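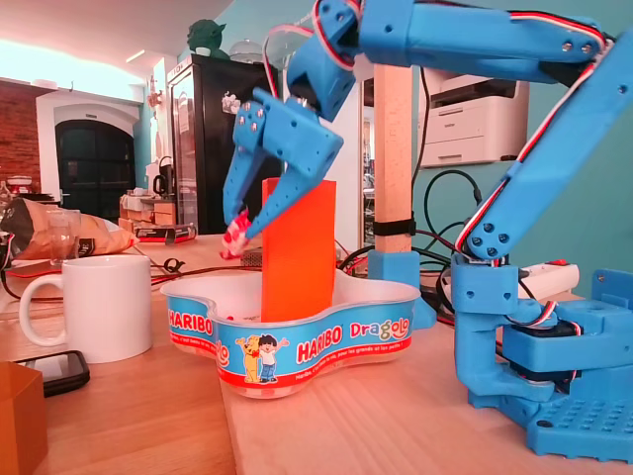

Which cut of Nolwood is the one to watch, the festival version or the streaming one?
The festival version, if you can stand the extra flooding. It runs longer and the daughter gets a proper ending.

skudon_fan
Can't agree. I saw the long one in March and there's a scene of a man bailing out a canoe that I think is still going on. The streaming cut loses the canoe and most of the uncle, and I missed neither.

marrow_and_peas
The uncle is the film! Without him you have no idea why the sawmill people want the land, so they just turn up and glower. Valquíria Amaral wrote him as the only person who reads the contract — take that out and it's two hours of handsome people looking at a river.

skudon_fan
I like handsome people looking at a river. I paid for it.

Chu2727
Has anyone else noticed the subtitles differ? On the long cut the mother says "they'll be back with papers". On the streaming one it's "they will return the newspapers", and my dad spent the next half hour waiting for the newspapers.

marrow_and_peas
That explains a review I read.

zuletti_row_f
Long cut for me, but with reservations. The fire at the end is badly done in both, all orange smoke and coughing, and the dog vanishes in reel two. Amaral's earlier one, Skudon, did the same story for less money and had a better dog.

skudon_fan
Finally, some sense. Skudon is the better film. Six people in my screening and five stayed.

marrow_and_peas
And the sixth?

skudon_fan
Went for crisps. Came back for the funeral, so I suppose he stayed too, in a way.

Chu2727
Is Skudon on anything? I can only find a disc, and the seller wants 400 for it.

zuletti_row_f
Don't pay that. Try the library first, mine had it filed under Travel.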